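Spur gear

A spur gear is a toothed wheel whose teeth run straight across the rim, parallel to the shaft it turns on. It is the plainest and most widely used kind of gear. Spur gears carry motion between parallel shafts and can change its speed, its turning force and its direction. They are found in clocks, hand drills, printers, washing machines, toys and machine tools.

Parts

The central hole is called the bore. It fits over a shaft or a peg, and on larger gears it may have a keyway, a groove that locks the gear to the shaft so that the two turn together. The thicker section around the bore is the hub. Many thin gears have a very low hub or none at all.

The flat sides are the faces, although the term "face width" refers to the length of a tooth measured along the shaft. The teeth stand on the rim. The working surface of each tooth is its flank, the outer end is the tip or top land, and the curve where the tooth meets the rim is the root fillet. Most modern teeth follow an involute curve, the path traced by the end of a string unwound from a circle. Clock gears often use a cycloidal form instead.

Size and ratio

Two spur gears will mesh only if their teeth are the same size and cut to the same pressure angle. In metric practice tooth size is given as the module, the pitch diameter in millimeters divided by the number of teeth. In the United States it is more often given as diametral pitch, the number of teeth per inch of pitch diameter.

The ratio of a pair depends on the tooth counts. If the driven gear has twice as many teeth as the driver, it turns at half the speed: a driver running at 600 revolutions per minute will turn it at 300. Two gears in mesh turn in opposite directions. An idler placed between them makes the first and last turn the same way and leaves the overall ratio unchanged.
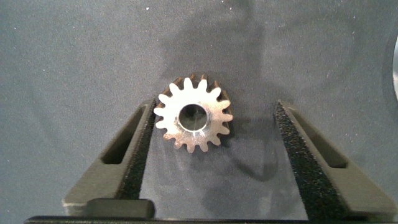
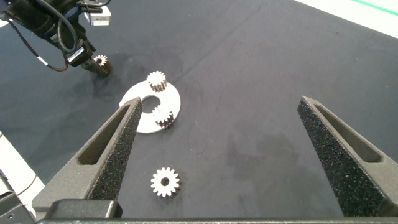
Small gears are commonly mounted in one of two ways. Either the gear is fixed to a shaft that turns in bearings, or it turns freely on a fixed peg or stud. Where several gears share one plate, the spacing between pegs decides how well they mesh. A round plate with a large hole through it can carry gears on short upright pegs, as with the two standing on the washer-shaped plate in the second picture, while a third lies flat on the table nearby. Pegs set too close together make the teeth bind. Pegs set too far apart leave extra backlash – the small gap between meshing teeth – and the gears may rattle or skip under load.

Materials

Steel is the usual choice for heavy loads and may be hardened at the teeth. Brass is common in clocks and instruments. Nylon and acetal gears are light and quiet and can often run without oil. Powdered metal is pressed and sintered to make small gears in large numbers.

Manufacture

Most metal spur gears are cut by hobbing, in which a rotating tool shaped like a worm cuts the teeth as the blank turns with it. Shaping is used for internal gears and for teeth close to a shoulder. Plastic gears are usually molded.

Wear and noise

Spur gear teeth meet along their full width all at once, so the pairs tend to whine at high speed. Helical gears run more quietly but push sideways along their shafts, a load that spur gears largely avoid. Common faults include pitting on the flanks, scuffing from poor lubrication, and broken teeth – often the result of a crack that began at the root.

See also

Bevel gear
Gear train
Helical gear
Rack and pinion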